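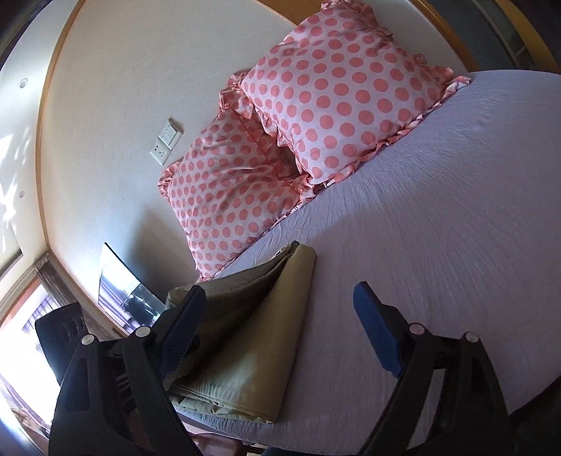 Flirkbridge folding notes, February: the jaw width drift

Notebook > Grippers > Faults > February

Entries Parts Rigs People Search

Print this page | E-mail this page

Started 10:40, bedroom, lavender sheet, khaki garment with the striped cuffs. Ruby-Lee on the second gripper, me on the first, Isla Ellery on the laptop watching Tranirex. Plan was 300 folds for the whole set and we were feeling pretty good about it, so of course.

At fold 19 Isla says "are you holding that or not?" I was holding it! Had a nice fat pinch of cloth and was about to carry it over. Tranirex had my jaw sitting 10 mm open with nothing happening. I let go, squeezed on thin air until the fingers touched, and it still read 10. Opened all the way, closed again, same thing. So the jaws were fine and the number was wrong, which I'd much rather find out at 19 than at the end of the set.

We went back through the log over coffee. The zero starts sliding at fold 17, a tiny step first and then a big one on the next squeeze. Everything up to 16 closes where it should. Marked 17 through 19 as bad in the log and left a comment so they don't sneak into training. (Please, please don't delete them, I want the raw traces for the write-up.)

What we tried, in order:

Restarted Tranirex. No change.

Swapped the cable with Ruby-Lee's. The drift stayed with my gripper and hers read perfectly, so cable is off the hook.

Re-zeroed with the jaws closed. Good for four squeezes, then off it went again. This is the one that made me stop blaming software.

Took the cover off at the table. The little magnet for the width sensor was turning on its shaft. I could move it with a fingernail!! There's a set screw that is supposed to pinch it and it was barely biting. When I squeeze hard on thick layers the linkage gives it a kick, and it creeps around a bit each time. That fits the log, because 17 was the first fold where I grabbed the thick part of the stack. 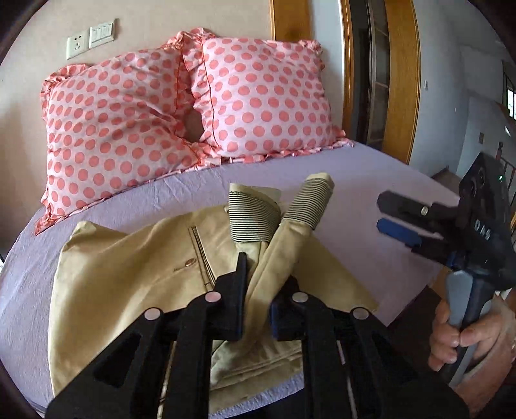 Khaki garment, sleeves folded in, right sleeve between the jaws; second gripper open by the edge of the bed.

Cleaned the shaft, one drop of threadlocker, tightened the set screw, paint mark across magnet and shaft so we can see if it walks. Let it cure over lunch. Re-zeroed at 1:30 and did squeezes on a folded towel, as hard as I could stand, until my hand got tired. Came back to zero every time. Calling it fixed for now but I'm not signing it off until it's done a full session at Brunton, where the blankets are much heavier than anything we have here.

Safety bit, and this one's on me. While the cover was off I left the gripper plugged in and had a finger next to the linkage when Ruby-Lee picked it up by the handle to move it. She bumped the trigger and I got a pinch. No blood, some swearing. New rule on the card: unplug it, put it down, say "cover off" out loud, and only the person holding the screwdriver touches it. Ruby-Lee Pomare has already written it on the lid of the case in very large letters.

The other thing that bugs me is that the software let three bad folds through without a peep. Isla is going to add a check so that Tranirex asks for a closed squeeze between folds and beeps if the zero has moved. She thinks it's an evening's work. I'd like it before the next session even if it's ugly.

To do:
- paint mark on Ruby-Lee's magnet too, and check her set screw
- mail Vosamham, ask what torque they use on that screw and whether others have seen this
- redo 17 to 19 with the same garment
- more threadlocker, the bottle is nearly dry

Packed up at 4:15. Spare screws are in the small tin, in the case lid pocket.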